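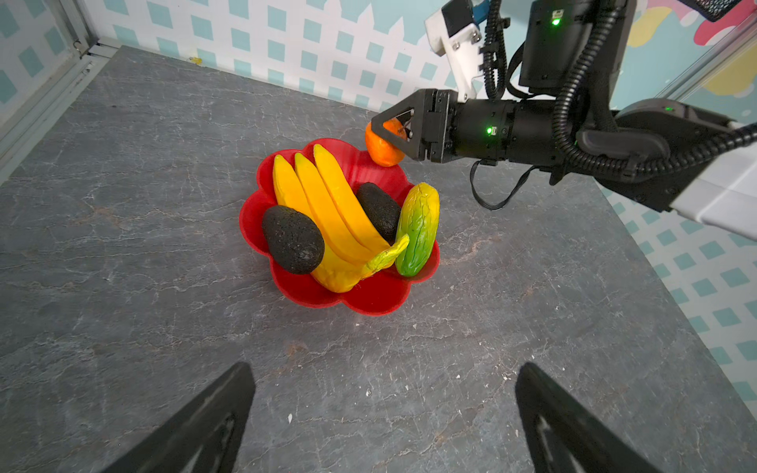
一只红碗，和我家桌上的水果

本刊生活版 2025年6月

我家的水果碗是红的，大红，塑料的，碗边一瓣一瓣鼓出来像朵花。我每次写到这里都想先替自己辩护两句，毕竟编辑约的是“餐桌上的美物”，隔壁那篇写的是手工陶，再隔壁那篇写一套祖传的银勺子，轮到我，交上来一只塑料碗。可我真的很喜欢它！喜欢到搬过两次家，别的碗碟送的送、碎的碎，它一直跟着我，每次都是自己坐副驾驶，里面塞着钥匙和卷尺。

碗是在Skuser买的。Skuser是我们那边一家杂货店，门脸很窄，进去却深得不得了，从擀面杖到晾衣绳什么都有，货架顶上还摞着好多年没人动过的搪瓷盆。我那天本来要买的是一只滤水篮，在最里面转弯的地方看见一摞花边碗，有绿的有黄的，红的压在最底下，我把上面的一只一只搬开，搬得满手灰，抽出来一看，喜欢，就买了。滤水篮忘了。回家以后煮面才想起来，用锅盖挡着倒的水，面掉了小半锅在水槽里。

刚买回来的时候它还不是水果碗。最早装的是蒜头，后来装过毛线，有一阵子装各种充电线，缠得像一窝什么东西。真正开始装水果，是因为我买了现在这张桌子。

灰桌子

桌面是灰色大理石纹的，深灰打底，细细的白纹里夹着一点铁锈色，斜着走过去。买它的时候我犹豫了很久，朋友们家里都是浅色木头桌子，暖暖的，拍什么都好看，我也想要一张。可是去Manberg的家具市场逛了两趟，木头的不是太大就是太贵，最后在角落里看见了它。老板说这个颜色走得慢，愿意便宜200块，我当场就不犹豫了。

运回来摆好，屋里一下子暗了一截。真的，暗得我有点后悔。我家厨房朝北，本来光线就一般，再添这么一大块深灰，早上起来喝咖啡都觉得像阴天。我试过铺桌布，铺了一块米色的，两天就沾上了酱油。试过放花，花是好看，可我这个人总忘记换水。后来有一天收拾东西，随手把红碗搁在桌子中间，旁边刚好有一串香蕉没地方放，就扔进去了。

哎呀，那个效果！灰的上面一团红，红的里面一团黄，整张桌子忽然就精神了。我站在那儿看了半天，手里还拿着抹布。从那以后碗就没挪过地方（大扫除除外），桌子我也不嫌暗了，反倒觉得这个灰挺会衬东西的，尤其是那几条铁锈色的纹，和橘子皮、芒果皮放在一起特别对味。

我后来跟人聊起过颜色搭配，对方懂得比我多，讲了一通冷暖对比，我听得直点头，回家一句也没记住。我只知道白碗放上去显得冷，木碗放上去就沉下去看不见了，玻璃碗呢，底下的纹路透上来，乱。都试过的。红塑料就是刚刚好。

先放谁，后放谁

好，说正题，碗里的水果怎么放。

我以前觉得这有什么可说的，买回来倒进去不就完了。结果就是牛油果被压在最底下，等翻到的时候已经软得能用吸管喝，香蕉被橘子砸出一块一块的黑，芒果呢，靠着碗边，滚下来两回，有一回滚到了冰箱底下，我是闻着味儿才找到的。所以现在我是有顺序的，谈不上讲究，都是吃亏吃出来的。

香蕉放中间。一小串，不拆开，并排躺着，弯的那面顺着碗的弧度走，尖头朝里，蕉柄朝外。蕉柄朝外有个好处，拎起来方便，早上赶时间一只手就能提走，另外一只手拿包。大串的香蕉我是不往碗里放的，碗就那么大，一串占满了别人没地方待。大串的我会先掰成几小份，一份进碗，剩下的挂在柜子把手上，看起来有点傻，可是管用。

牛油果要分开坐，一左一右，中间隔着香蕉。两只挨在一起我总是忘记哪只先买的，捏来捏去，越捏越坏。分开以后我给自己定了个规矩：左边的先吃，右边的后吃。吃掉左边那只，右边的挪到左边，新买的补到右边。就这么一个破规矩，我推广给全家，到现在也只有我一个人遵守，其他人都是哪只顺手拿哪只，然后切开来大喊“怎么是硬的”。

牛油果的皮我要多说一句。我喜欢那种皮黑黑的、疙疙瘩瘩的，往黄香蕉旁边一靠，一个粗一个滑，好看得很。我婆家那边有亲戚第一次见，以为坏了，趁我出门帮我全扔了，还顺手擦了碗。我回来看见亮堂堂的碗，愣了一会儿，说谢谢。后来我在冰箱门上贴了一张纸条：黑的是好的。

芒果靠边。它长，竖不住，平躺又占地方，我让它斜着倚在碗沿上，一头卡在花瓣的凹处，就不滚了。花边碗在这件事上帮了大忙，碗沿是平的话真的卡不住，我问过好几个用圆碗的人，她们都有芒果滚地上的经历。我爱买半青半黄的，放两天，看着它从一头慢慢黄过去，每天早上路过都瞄一眼。放到皮有点皱了，我觉得是最甜的时候，当然有人不爱皱皮的，嫌卖相不好，我家里就有一位，每次都要我削好切好端过去才肯吃，吃完说真甜。

橘子最后放。小橘子轻，搁在最上面也压不坏谁，而且它颜色亮，放在哪儿眼睛就先看哪儿。我会把它留到最后，别的都摆好了，再看哪里还缺一点，往哪里搁。有时候搁在香蕉的弯弯里，有时候往后面放，靠着红边，橙的挨着红的，挤在一起很热闹。买得多的时候就顾不上这些了，一股脑往缝里塞，塞满为止。

买水果这件事

我固定去的摊子叫Enache，在菜市场后门出去右手边。摊主话不多，称完了会往袋子里多丢一个小的，有时是橘子有时是李子，丢什么全看心情。我第一次去是因为下雨，躲在他的棚子底下，不好意思白躲，就买了一袋橘子，回家一吃，甜，就这么吃了好些年。

我们家一礼拜买两次。刚开始是一次，图省事，周末拎一大袋回来，把碗堆成小山，头两天好看极了，到了后几天就开始难看，果蝇都来了。后来改成两次，每次只买够三四天吃的，碗里永远是刚刚满，不冒尖。钱其实也没多花，以前坏掉扔掉的那些才叫浪费，我有一年心血来潮记过水果账，从2月记到年底，一共花了3,332块，我把扔掉的单独列了一栏，列到后来不敢看，把那一页撕了。

挑香蕉，我喜欢蕉柄还带一点青的。全黄的当天吃很好，可放不住。带青的买回来，搁在碗里两三天，柄上的青退下去，斑点上来，那时候最香。有些人一看见斑点就不要了，我恰恰等着它。斑点再多一些我就拿去做香蕉蛋糕，再多一些就剥了皮冻起来，打奶昔用，冰箱冷冻层里我常年有一袋，冻得跟石头似的，有一回掉下来砸到脚背，疼了两天。

挑牛油果，我不捏。摊主最恨人捏，我看见过他从一位太太手里把牛油果拿回来，用围裙擦了擦，放回原处，一句话没讲。我就跟他说我哪天吃，他给我挑。周四吃和今晚吃，他拿的不一样。这么多年挑错过的次数很少，挑错了下次去跟他说，他会“哦”一声，袋子里多丢两个小的。

芒果闻屁股。对着果柄那一头闻，有甜味的就行，没味道的再等等。橘子掂一掂，沉的水多。这些大家应该都知道，我就不啰唆了。

谁跟谁不能待一起

有读者看到这儿可能要着急了：香蕉和牛油果放一块儿，不是熟得快吗？是熟得快。香蕉会放乙烯，旁边的水果跟着一起催熟，这个我知道，我也是故意的。硬牛油果单独放，有时候要等上好几天，等得人心烦，跟香蕉挨着就快得多。所以我把它们俩当邻居，等左边那只捏着有点弹（在自己家可以捏），赶紧挪进冰箱，能再撑几天。

但是你要是不着急吃，那就得拆开。我试过一个礼拜出门之前把碗堆得满满的，想着回来有得吃，结果打开门那个味道……我站在玄关闻到的，灯还没开呢。所以出门超过三天，我就把碗清空。香蕉送邻居，牛油果进冰箱，芒果切了冻上。橘子带走，路上吃。

苹果我不往这只碗里放。它也放乙烯，放得还挺凶，本来一只香蕉就够热闹了，再来两只苹果，整碗一起往前冲，我吃不过来。苹果单独住在窗台上一只旧饼干盒里。葡萄也不放，葡萄进冰箱，塑料碗里堆葡萄，底下那层总要闷坏。草莓更不用说了，草莓在我家活不过当晚。

柠檬我犹豫过。柠檬黄和香蕉黄放在一起，总觉得两个黄在吵架，后来拿走了。有人在Avton的读书会上跟我说，她家的碗里永远只放柠檬，堆得满满的，一年四季都是，放到干了就换一批，从来不吃。我听了觉得真气派，可是我舍不得，我家的碗是要吃的。

洗碗

塑料碗好就好在洗起来痛快，花边碗麻烦就麻烦在那些弯弯里面会藏东西。香蕉柄上掉的渣，橘子叶子的碎末，还有不知道哪里来的一小截皮筋，全在花瓣的凹处。我每次补货之前把碗腾空，温水冲一遍，用旧牙刷沿着边刷一圈。别用钢丝球！我用过，里面刷出了一片细细的划痕，心疼到现在，好在水果一堆上就看不见。

太阳也要当心。刚搬到现在这个家的时候，我把碗放在阳台的小几上，想着那边亮堂，放了一个夏天，朝外那一面红得比朝里那一面浅。发现以后搬进来，天天转一点方向，想让它匀一匀，当然没有用，颜色晒掉了就是掉了。现在也就我自己看得出来，来的客人我问过，都说没有啊，哪里浅了。

碗底我垫过东西。垫过厨房纸，垫过一块小方巾，还垫过人家送的什么保鲜垫，绿色的，海绵似的，据说能让水果多放几天。小方巾最好，牛油果坐在上面稳，不打滑，脏了扔洗衣机。后来方巾洗着洗着找不到了，就没再垫，也没见水果有什么意见。

它值多少钱

总有人问我这碗多少钱。我真的不记得了，反正不贵，贵的话我当时就不会买了，我那会儿连滤水篮都挑最便宜的。前阵子我在一个卖旧物的网页上看见一只差不多的，也是红的，也是花边，标价300，下面写着“复古稀有”。我笑得差点把手机掉进汤里，笑完了又跑去厨房看了看我那只，看了好几眼。

没打算卖。我把那个页面发到家里的群里，得到的回复是：那你轻点洗。

朋友里有几位看我用得高兴，也去买了花边碗，有买陶的，有买珐琅的，有一位买了个铜的，重得很，装上水果一个人端不动，就一直放在原地，拿来放信件。我们几个后来还真的聚过一次，每人端着自家的碗来，水果也自带，摆了一桌子，一边吃一边比，比谁的碗沿更会夹芒果。我的赢了。也许是因为芒果是我挑的，形状正好，这个我没说。

那天还有一个发现：放同样的水果，碗不一样，拿的人也不一样。铜碗里的水果大家都不太敢动，摆得太像样了。我那只呢，开席没多久橘子就没了，香蕉也只剩个柄。我觉得这是夸它。

早上六点多的碗

家里人多起来以后，碗就变成了一块公告板。谁吃了什么，谁没吃早饭，看一眼就知道。香蕉少了一根，那是上早班的人拿走的；牛油果少了一只，而且面包袋敞着口，那是我女儿；橘子少了，皮在沙发缝里，那就不用问了。有几天碗里什么都没少，我就知道大家都在赶事情，晚上我会切一大盘端过去，往桌上一放，不说话，十分钟以后盘子是空的。整只的不吃，切好的抢着吃，我真是搞不懂。

切水果这件事我也有一点心得，既然说到了。芒果贴着核切两刀，划格子，翻过来，像只刺猬，小孩子喜欢。大人嫌滴汁，那就削皮切条，装在杯子里，叉子一插就能走。牛油果我喜欢用勺子挖，撒一点点盐，挤几滴柠檬（柠檬虽然不许进碗，厨房里还是有的）。香蕉不用切，香蕉最省心。橘子我会剥好，白络不撕，一瓣一瓣掰开，围着盘子摆一圈，摆着摆着自己就吃掉了一半。

最懒的吃法是全部切块拌在一起，浇一勺酸奶。牛油果放进去也可以，别怕，它在里面绵绵的，跟香蕉有点像，跟橘子的酸又合得来。我第一次端出去的时候，全家用那种眼神看我，现在他们自己会做了，还嫌我放的酸奶太少。

冬天的碗和夏天的碗

一年里面这只碗大概有两副样子。冬天以橘子为主，红碗橙橘子，看着就暖和，我会多买，堆到花边上面去，来拜年的亲戚一人抓两个走。香蕉冬天熟得慢，有时候放一个礼拜柄还是绿的，我就把碗往暖气那边挪一点，又怕挪多了，每天早上起来先去摸摸，跟摸孩子额头一样。

夏天就得抢时间了。夏天的香蕉一天一个样，早上还光溜溜的，晚上就长了斑。芒果也是，我家夏天芒果吃得凶，几乎每次都要补。橘子夏天少，Enache的摊上偶尔有一箱进口的小橘子，皮有点糙，贵，我买几个回来点缀，一碗黄黄绿绿黑黑的里面，总要有那么一点橙才舒服。我女儿说我这是强迫症，我说你把那个橘子放下。

桃子上来的那几个礼拜，我会破例让桃子进碗，只进一两个，坐在香蕉的背上。桃子娇气，碰一下一个印子，不出两天必须吃掉。杏子也可以。西瓜进不来，西瓜在地上。

有几年我还想过买第二只，夏天冬天换着用，绿的那种，Skuser应该还有。真去了一趟，店还在，老地方转弯进去，那一摞碗已经没有了，换成了一排折叠凳。我问了一句，看店的小伙子说他来了11个月，从没见过什么花边碗。我买了一只滤水篮回来，总算。

要是你也想摆一只

编辑让我最后给点实用的建议，那我就随便写几条，你们随便看看。

碗别太深。深碗底下那层永远是被忘记的，我家这只浅，堆一层半就满了，谁在里面一目了然。

碗的颜色跟着桌子走，别跟着水果走。水果天天换，桌子可不换。深色桌子就大胆用亮的，浅色桌子我没有发言权，可以问问我那些买了木头桌子的朋友，她们好像都用蓝的。

位置要在大家走来走去的地方。放在柜子顶上、餐边柜里面，再漂亮也没人吃。我家的在桌子正中间，吃饭的时候要挪开，吃完再挪回来，挪这一下的工夫，总有一只手伸过来拿走个橘子。

再就是，别等它空了再买，也别一下子买到满出来，剩三分之一的时候去最好。剩下的先拿出来，新的放底下，旧的放上面，跟超市补货一个道理。我常常做不到，做到的那几次都很得意，要在群里拍照的。

写到这里我去厨房倒了杯水，顺便看了一眼碗，左边那只牛油果今天得吃了，晚上拌面包吧，或者切了拌豆腐，家里还有半块豆腐。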